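Home | Articles | Methods | About
2 min read

3.2 Cable storage at the desk

I'll admit I went into this part of the study thinking a tray was a tray. Kagiso Potgieter and I spent most of May at the Werkdale site asking people where their spare cables lived, and the answers were all over the place - drawers, coat pockets, one teapot!

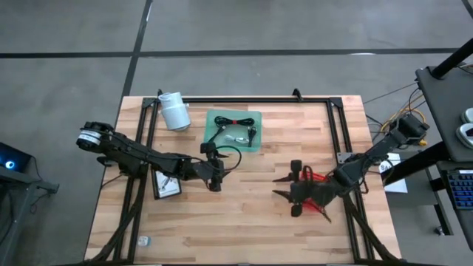 Figure 4. A coiled cable with a red tie, on a translucent green tray.

What surprised me was how much people cared about seeing the plug. Two of them told us they'd rather have a messy coil in plain view than a neat one in a box, and I must say I've come round to their side.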